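The Towel Afternoon: a gallery from our folding and sorting day

Every spring, usually in April when the light comes back and you can finally see the state of your own cupboards, a few of us get together to go through the household linen. It began as a favour to Krystyna Śliwiński, whose airing cupboard had reached the stage where you opened the door with one hand and held the contents back with the other, and it has grown into something we look forward to for weeks. People bring bags of towels, tea towels, flannels, bath mats and blankets, and we sort them, fold them, mend what wants mending and send the rest on to a second life. There is cake, and there is a good deal of talk about whose grandmother folded in thirds and whose folded in quarters, and this year it went on so long that Gordon Petrenko had to boil the kettle 5 times.

I promised I would put the pictures up by 1st September and so I have, though only just. Not everything I meant to keep has survived my tidying of the computer (I am far better with linen than with files), so this page is shorter on pictures than I had hoped and rather longer on chat. I have filled the gaps with the notes I scribbled on the back of the shopping list, and with the folding tips several of you have written to ask for.

Let me begin with the knits, which cause more grumbling than anything else. A flat woven tea towel will do as it is told. You smooth it out, you bring the corners together, and there it stays until you want it. A ribbed knit has its own ideas. It stretches when you pull it and springs back when you let go, and if you fold it along the ribs it tends to roll itself up at the sides like a leaf. Isauro Carrillo, who has a whole shelf of knitted cloths from his aunt, folds across the ribs first and along them second, and doesn't press down at all. I tried it at home afterwards and my pile stood up straight for the first time in years!

Colour was the other great subject. We had a long discussion over whether to sort by size or by shade, and I am afraid I was firmly on the side of shade. There is something so cheering about opening a cupboard and seeing all the rusts and browns sitting together, with the creams underneath and the blues keeping to themselves on the shelf below. Zixuan Meng pointed out, quite fairly, that when you have a dripping child in the bathroom you want a big towel and you don't much care what colour it is. We agreed to differ, and she took home the last of the lemon cake as compensation. 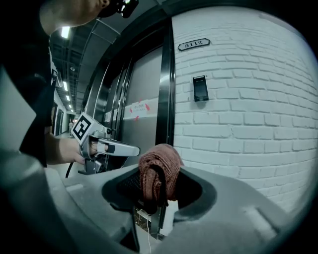

One of the brown knits, ribbed and reddish, bunched up in soft folds. My favourite colour of the whole day.

I do love a cloth like that. The warm browns go with everything and they forgive a splash of tea, and a ribbed knit is lovely to dry your hands on once it has been through the wash a few times. If you have one that has gone stiff, leave out the fabric softener altogether and give it a good shake before you hang it up. Krystyna adds a small cup of white vinegar to the rinse and swears by it. I haven't noticed any smell afterwards, and I have quite a fussy nose.

Now for the shelves. Colton Ross had measured his linen cupboard before he came and found he had exactly 90 centimetres of width to play with, which sounds generous until you try to get bath sheets, hand towels and the spare bedding into it. We laid it all out on the floor with masking tape for the sides and had a go at different arrangements. What suited him best in the end was rolling the bath sheets and standing them on end at the back, with the hand towels folded flat in front – you lose a little depth but you can get at everything without bringing down the lot. He went home very pleased with himself and sent me a message that evening to say the cupboard door had closed on the first try.

The mending table was busy as well. Mostly it was loops that needed sewing back on, and one or two hems that had come down. For a pulled thread in a knit, please don't snip it! Ease it back through to the wrong side with a blunt needle or a crochet hook, stretch the cloth gently each way, and it will very nearly vanish. Gordon had never held a crochet hook before and turned out to have quite a gift for it.

By the time we swept up, around 200 pieces had been through our hands, going by Krystyna's tally on the door. The worn towels were bagged up for the animal shelter, who are always glad of them, and the good spares were swapped among us. I came away with 2 hand towels I didn't need and have used every day since.

If you would like to join us next spring, drop me a line and I will add you to the list. Bring your linen washed and dry, in a bag with your name on it, and a cushion if your knees are anything like mine. Zixuan has already asked whether we could do a day for jumpers in the autumn, and I would be all for that if somebody can think where we would put them all. Isauro has offered his front room, but I have seen his front room, and we would have to move the piano.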